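Dradden training center sets money aside for a second robot bench

The training center at Dradden will go into its next budget year with a second robot bench on the shopping list, and the people who teach there could hardly be happier about it. The plan was talked through on Wednesday evening in the upstairs classroom, with coffee and a good deal of back and forth over what to buy new and what to keep.

Isamu Morikawa, who has run the automation course since it began, had worked out that learners booked 851 hours on the existing arm last year and that another 357 hours of requests had to be turned away. "That is a lot of people going home without having tried the thing they came for," he told the meeting - and he said it kindly, but you could tell it bothered him.

Much of the course is spent on pushing and sorting exercises, where the arm carries a plain straight rod and learners work with colored plastic shapes, stars and a heart among them, on a wooden board. Morikawa is fond of the setup, partly for how little it costs to keep going, and he would like the new bench to match it as closely as possible so that classes can move between the two without starting over.

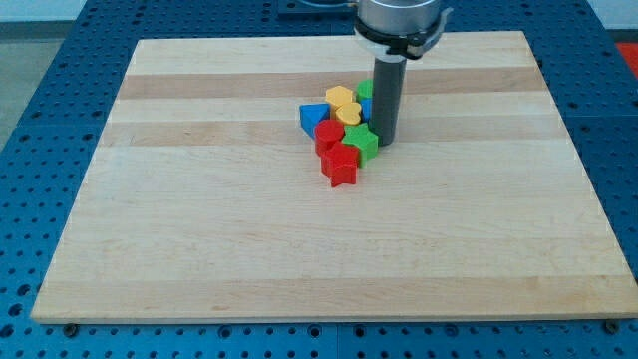 What is on the list

The arm itself would be leased from Gorkitz over three years, which leaves the center free to change its mind later on. The table, the board and the shapes would be bought outright. Othmane Zaki, who looks after purchasing, has put $2,000 toward the table and its fittings, and a further $304 for boards and spare blocks, and he is still waiting on a price from Sugiyama for the mounting plates.

Zaki also asked for a little patience over the software. The center uses Drelo to plan its lessons and book bench time, and adding a second arm would mean moving up to the larger license - something he wants in writing before anybody signs a lease.

If the quotes come back in good order, the lease should be signed in March and the bench put together in the room next to the present one, where the old drafting tables are now stored. Anyone who would like one of those tables is welcome to ask at the front desk, as long as they can bring a truck and a friend to help with the lifting.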